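Radiation room and blood bench, monthly walk-through
Pilimthorpe, lower floor
Thursday, February 5, 2026

I did this one by myself right after lunch, so the comments are mine and you can come find me if you disagree with any of them. Boxes with an x are fine. Empty boxes need somebody to do something, and I've said what.

## 1. Source room (the Niskanen irradiator)

- [x] Door interlock drops the source when the door opens. Tried it 4 times, worked all 4.
- [x] Warning light comes on before the source moves. Nice and bright since the new bulb!
- [x] Emergency stop inside the room. You still have to reach over the stool to hit it, so please park the stool on the other side.
- [ ] Area monitor battery. The low battery light was blinking when I walked in. It still read background just fine, but I want it swapped before anybody runs a long exposure.
- [x] Survey at the door with the source parked. Nothing over background anywhere along the seam, and I went slowly.
- [ ] Log book. There are 2 runs in December with no end time. If they were yours, please go back and fill them in (initial the change, don't use correction fluid).

The dose rate sheet taped to the console is the old one. Cobalt decays whether we update the sheet or not, and anyone working out their minutes from that page is going to come up short on dose. I've put the new one in the front of the log book and I'll tape it up once I find the good tape.

## 2. Badges and people

- [x] Badge rack is in the hallway, well away from the source room wall.
- [ ] Control badge. It was sitting in a drawer. It goes on the rack with all the others - it can't do its job in a drawer.
- [x] Training list is up to date, all 14 of us.
- [x] Ring badges for anyone handling the iron tracer. I saw two people wearing them on the correct hand, stone facing the palm, which made my day.

## 3. Blood and serum bench

- [x] Centrifuge lid lock holds until the rotor stops.
- [ ] Rotor inspection. The sticker has worn off and I can't tell when it was last done. I've asked Enora for a service visit and until then please keep it to the low speed program.
- [x] Sharps bin below the fill line.
- [x] Eye wash runs clear on both sides. I let it go a good long while and got my sleeves soaked, you're welcome.
- [ ] Acid for the iron assay. The 500 mL bottle was out on the bench with no tray under it. It lives in the vented cabinet, in a tray, with the cap done up.

## 4. Moving samples between rooms

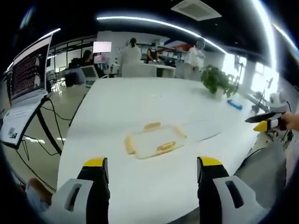
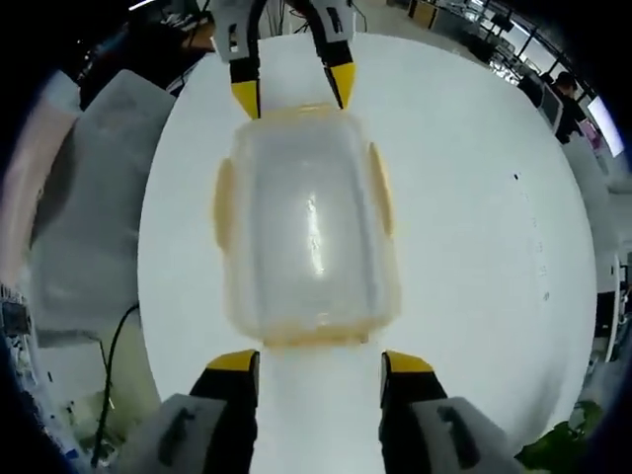
Serum tubes leave the bench inside a second container, every time, even when you're only going across the hall. I know it feels silly for a dozen steps, but a dropped rack of tubes on that floor is a whole afternoon of cleaning and a lot of lost data. What I want is hard plastic that you can see into, like the box on the table there, so whoever takes it from you can check for a leak before opening anything. Put absorbent pad in the bottom, tubes upright in a rack, and wipe the outside before it leaves the room.

- [x] Carriers stocked by the door.
- [ ] Labels. Half the carriers have last year's project labels on them. Peel them off, please, and write the new one on tape so it comes off easily next time.
- [x] Spill kit is complete and the seal is unbroken.
- [ ] Tracer tubes and plain tubes were sharing one rack on the fridge's top shelf. They need separate racks, and the tracer rack needs the yellow and magenta tape.

## 5. Waste

- [x] Decay storage locked, key signed in.
- [ ] Dukel drum pickup. The drum is close to full and I don't see a pickup on the calendar. I'll call them, but if you're planning a big batch this month let me know first so I can ask for 2 drums.
- [x] Wipe tests on the sink, the bench edge and the fridge handle. All clean.
- [x] Dry waste bags dated and closed.

## Left to do

The monitor battery and the acid bottle come first, and I'd like both sorted by the end of the day. The control badge takes ten seconds. Rotor and drum are with me. For everything else, check the box on the copy by the console when you've done it and put your initials next to it, and I'll look again on the next walk-through.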